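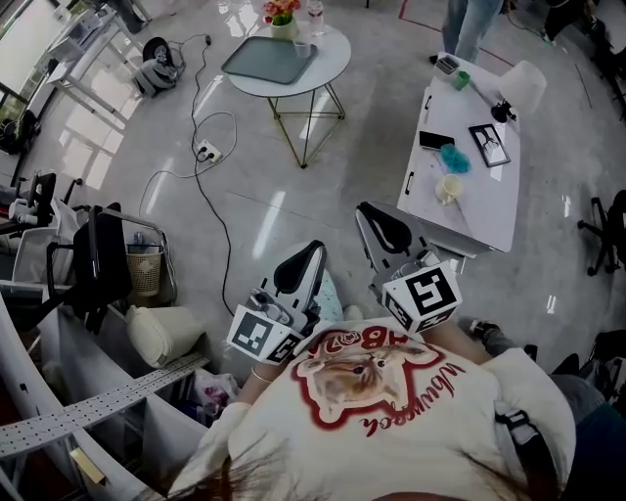 Re: Head camera vs. wrist cameras for marker tracking on handheld grippers

List: handheld-manip
Date: October 2024
Thread: 2 of 2

On the Stornia setup, an earlier message said:

> We are choosing between two ways of recovering gripper pose for
> handheld demonstrations. Option A is a camera on each gripper plus
> visual odometry. Option B is one head-mounted camera and printed
> marker cubes on the grippers. The arms on the other end are the
> same in both cases, so the only thing I want to compare is the
> tracking. Has anyone run B in an ordinary furnished room? All the
> numbers I can find are from a bench with a plain backdrop. I would
> also like to know how finger opening is handled, and whether the
> left and right grippers ever get swapped in the output.

We run B. The grippers are the Skultance handhelds in white, with a curved black finger pad and a white marker cube near the base, one per hand. Everything below is from the head view only. No wrist cameras were fitted for this comparison.

Room. Glossy gray floor tile, daylight from a window, white desks, office chairs, a power strip with its cord running over the floor. We did not clear anything. With the operator looking straight down, both cubes sit over tile and clothing, and a printed T-shirt is in the background much of the time. The shirt print produced no false marker IDs in our runs. The floor was more trouble. Window glare on the tile pulls the auto exposure down, and the shaded cube faces go too dark to decode. Locking exposure fixed most of it. We set it with the operator facing the window and left it there.

Detection. The test set is 1509 short clips, all two-handed, all recorded with the same operator script: look down, raise both grippers, turn to the work surface, pick, place, return. We counted a clip as failed if either cube had no decoded face for more than 13 consecutive frames. With auto exposure the failures were concentrated in the turn. With locked exposure they moved to the pick, where the hand or the object covers the cube. That second kind cannot be fixed with camera settings.

Single-face views. When only one face of a cube is decoded, the pose can flip between two solutions. It shows up as a sudden tilt that lasts one or two frames. We reject any rotation step the wrist could not make and interpolate over the gap. Two visible faces remove the ambiguity, so we ask operators to hold the grippers slightly rotated inward. They forget this after a while, so it needs repeating between sessions.

Left and right. Each cube has its own set of IDs, and the assignment is by ID only. We tried assigning by image position as a fallback and took it out again, as it fails whenever the hands cross. If you print your own cubes, check the full set against the config file before you glue anything. We had two faces exchanged on one cube for a whole afternoon, and the solver reported a low error on every frame where only one of them was visible.

Finger opening. The cube gives you the body pose and nothing about the fingers. We log opening from an encoder over USB and align it to video with an open-close gesture at the start of each clip. The encoder runs at 100 Hz. The older Avthorpe logger stamps samples on arrival at the host, which adds jitter; the current one stamps at the board. Use the current one.

Against option A. Lo ran wrist cameras on a similar script. Visual odometry kept tracking through the occluded picks, where our cubes drop out. It did worse near blank white desktops, where there is little texture to hold on to, and the relative pose between the two hands drifted over longer clips. In B both hands are measured in the same camera, so the relative pose does not accumulate error. For handovers and two-handed lifts I would choose B. For reaching into drawers or shelves I would choose A.

Open items: I have no results for rolling shutter at fast head turns, and none for a matte cube finish. If you have printed matte cubes, please post the detection rate under a window. Config and exposure values are in the Stornia repository under calib/head.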